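December, bench notes, gripper pair (the hand-held ones)

OK so the left gripper is dropping its readings again and I want to get this down before I forget what I tried. Same thing Timo had last month: the finger opening reads fine for a while, then the number freezes. The fingers still move, the log just doesn't believe it! I only noticed because I was scrolling back through a run and the trace went dead flat at sample 500 and stayed there.

Checked the pads first (foam on both inner faces, still stuck on), then opened and closed the thing over the tray a bunch of times with the log running.

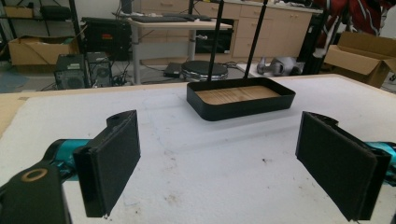
p. 61

Froze again on the long run, this time at sample 2000. So it isn't a fixed count, which kills my buffer theory, and I was pretty fond of that one. Swapped to the spare Serner cable — no change. Swapped the USB ports between left and right, and the fault stayed with the left. Fine, so it's on the gripper side or in its own connector.

The part that bothers me is safety more than data. If we ever drive the arm live from these, a frozen reading means the arm keeps squeezing when the person has already let go. Ximena's replay script has no stale-data check at all. I looked. It happily holds the last value forever.

After lunch I did both hands together with the striped cloth, left one open, right one doing the pinching, to see if moving the cable around sets it off.
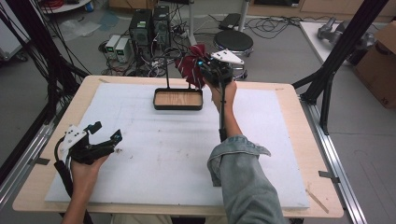

Modupe thinks it's the strain relief and says I should stop swapping things and just wiggle the cable right where it goes into the body, with the log open, before touching anything else. She had the same freeze on the Ostus unit and it was one cracked solder joint.

Wiggled it. Froze on the second wiggle, came back on the fourth. Ugh, she's right.

To do:

- reflow that joint, tape the cable down with some slack
- stale-data check in the replay script, stop the arm if the value is older than 54 ms (ask Ximena if that's too tight)
- mark today's left-hand runs as bad, all of them
- no live driving with the left gripper until Yesenia has looked at the joint too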